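Stop Counting Your Words

Every writing group I have belonged to opens the same way. We go around the table and each person gives a number. Last month mine was 1,281 for the week, and I caught myself apologizing for it before I had taken my coat off.

I think daily word counts do more harm than good once you are past a first draft. A count rewards whatever is easiest to type. When I was chasing one, my characters talked too long and walked through too many doors. I kept a whole chapter of Leblanc, my second novel, for a year only so the total would stay where it was. The chapter was a dinner party and nothing happened at it.
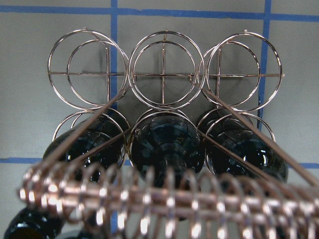
ERODCOMBE, October. I cut that chapter this morning. The manuscript stands at 252 pages and reads faster. By the usual measure I had a terrible day of work, with every figure going down.

Maxence Lacroix, who runs the Tirness workshop, disagrees with me. He says beginners need a target or they never finish, and that 100 words a day is small enough to scare no one. He has a point about beginners. I wrote my first book that way and doubt I would have reached the end without it.

Revision is different work, though, and I would like groups to treat it that way. Ask people what they changed. Ask which page is still giving them trouble. At Dillden we tried this for three meetings, and people brought pages they had been hiding. Then somebody asked for numbers again and we went back to numbers.

I still write mine down out of habit. I have stopped reading it aloud.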